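Hi! I'm Femke Smits, I run the evening side of Jistus, and I'm looking for people who'd like to spend a bit of January learning to bake rye bread with me (and putting up with me asking a lot of questions about it).

I'm writing a small beginner's bread book called Rirnov, and I need home bakers to try the recipes before they go to print. You don't have to be good! I'd love a few people who have only ever made one sad loaf and given up. If you already bake every weekend, write to me anyway, just tell me so.

What you'd be doing: baking 4 loaves at home over 2 weeks, filling in a short form after each one, and coming by for one evening of tasting. I have room for 20 people. Flour and starter are on me, you bring your own oven and your own opinions. Please be blunt, my sister has already told me everything is delicious and that's no help at all. 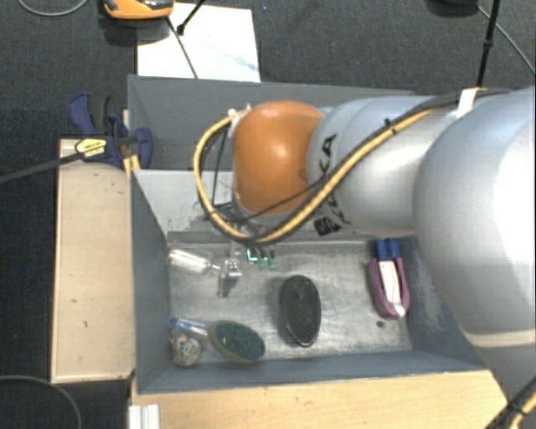 *Robot arm over a gray bin.*

The tasting is in the upstairs room at Vekulent, on the Győri side of the building. There are stairs and no elevator, so if that's a problem let me know and I'll bring the bread to you. Kids are welcome as long as they eat crusts.

**Please skip this one if** you can't have gluten or sesame, both are in nearly everything.

To sign up, leave a note at the Jistus front desk with your name, a phone number and what kind of oven you have (gas is great, I'm short on gas). I'll call everybody back before the holidays, even if it's a no.

Femke
December 8, 2025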